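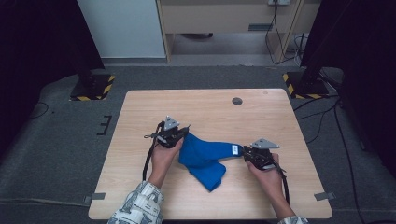
A crumpled blue cloth, held at both ends.

Why Does the Big Wheel Keep Stopping?

You have waited in line. You have handed over your ticket. You have climbed into a cabin with your aunt, your cousin and a bag of sugared almonds, and the Ferris wheel has lifted you into the air for nearly as long as it takes to eat one almond. Then it stops.

It has not broken. The wheel is letting somebody else on, and it will do this again, and again, and you will have plenty of time to look at the parking lot.

To see why, it helps to know how the thing works. We are going to use the wheel at the Fröhlich fair, which comes to Etden every June. It is called the Prernine. It is 60 meters tall, and it has 40 cabins and 2,664 light bulbs. If one of the bulbs is out, you will spot it at once and think about it all evening.

A bicycle wheel, only more expensive

Turn your bike upside down and look at the front wheel. There is a hub in the middle, a rim around the outside, and spokes joining them. A big wheel has the same parts. Its hub sits on a thick steel axle, and the axle is held up by giant legs on either side. The spokes may be stiff beams or they may be tight steel cables, depending on who built it. The Prernine uses beams.

The motors are where it gets different. Most people guess that there is an enormous motor in the middle, heaving the whole wheel around. You could build it that way, but it would be hard work. Think about opening a door. Push at the edge, by the handle, and it swings easily. Now push right beside the hinges. You will grunt, the door will hardly move, and someone will ask what you are doing.

The wheel has the same problem, so many wheels are pushed at the edge. Down near the platform, rubber tires press against the rim. Motors turn the tires and the tires roll the rim along. They look a lot like the tires on a truck, and they don't have to go fast.

But people are heavy

They are, especially after lunch. Luckily the wheel has a trick, and the trick is balance.

Picture a seesaw with one child on each end. If the two weigh the same, a small push is enough to move them. A big wheel is like a lot of seesaws all joined at the middle. For every cabin going up on one side, there is another cabin coming down on the other. The ones coming down help to lift the ones going up, and the motors only need to add a bit extra.

This works beautifully when the wheel is evenly loaded. It works less well if you fill up ten cabins in a row and leave all the others empty. Then one side is much heavier, and the motors have to struggle to lift it. When it goes over the top, they have to hold it back, too.

So the operator spreads people out. A family goes in here, then a few empty cabins go by, then another family gets in somewhere across from the first. If you have ever stood at the front of the line and watched a perfectly good empty cabin sail past, you were not being insulted. You were being used as a weight.

The man with the lever

The operator of the Prernine is Henrik Lammers. He does not have a lever. He has a panel with buttons, and he is a little tired of children asking about the lever.

His job is mostly loading. The platform at the bottom can fill 2 cabins at a time, so he stops the wheel, lets people out, lets people in, checks the doors and moves the wheel along. During loading you might hang at the very top for a while. Your cousin will choose this moment to rock the cabin. Your cousin should be told to stop.

Once everyone is in, you get the proper ride, when the wheel goes around without stopping. Then it all happens again, backward: stop, out, stop, out, until it is your turn.

Some very large wheels never stop for loading at all. They turn so slowly that you can walk straight into a cabin as it creeps past the platform. This saves a lot of waiting, though they will usually stop if somebody needs more time to get on.

Why don't you tip out?

Each cabin hangs from a pivot, which is a joint that lets it swing. Most of the cabin's weight is below that joint, and gravity pulls the heavy part down. As the wheel carries the cabin around, the cabin keeps turning on its pivot so that the floor stays underneath you. It swings a little when the wheel starts or stops - that's the wobble your aunt doesn't care for.

And if the power goes out?

The brakes hold the wheel still, and a fair like this one keeps a backup engine or generator so that the cabins can be brought down one by one. The crew practices this before the fair opens. At Etden they do it on a Sunday morning with bags of sand for passengers. The sand has never once asked for a second turn.

Something to try

Make a cardboard disk and push a pencil through the center so it spins freely. Tape one coin near the edge and let go. The coin sinks to the bottom and the disk stays there. Now tape a matching coin straight across from the first. Give the disk a gentle push, and see how much more easily it goes around. Then put the coins back where you found them, particularly if you found them in your aunt's purse.

Words to know

Axle: the strong bar that a wheel turns on.
Hub: the middle part of a wheel.
Pivot: a joint that lets something swing or turn.
Rim: the outside edge of a wheel.

Next in this series: Cumamlow's ghost train, and why it takes so many corners to go such a short way.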